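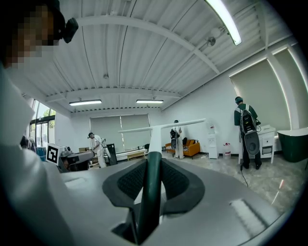
A hand-held gripper, with a sofa area off to the right

I have burnt more onions than I care to count, so when I heard that Ketham was getting a free beginners' cookery evening I put my name down before I'd finished my tea! It starts in March at the Sturnwood hall, doors at 7pm, and there are 24 places (21 now, me and two neighbours having grabbed ours). 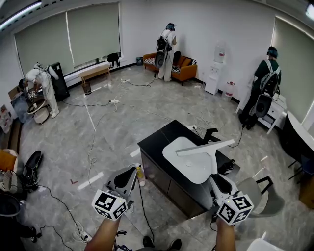 Jadwiga Czarnecka is running it, and she's promised me we'll start with soup. Proper soup, mind, with stock you make yourself. After that it's Ekkachai Rojanasak's turn with rice and a quick green curry, which I'm very excited about, as my rice usually comes out in one piece.

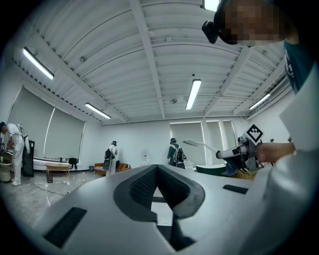

Gripper with dark foam lining the cutout

Bring an apron and a tub for leftovers. Knives and pans are all there already. You can sign up at the Drikum bakery counter, and they'll want a phone number in case the date moves.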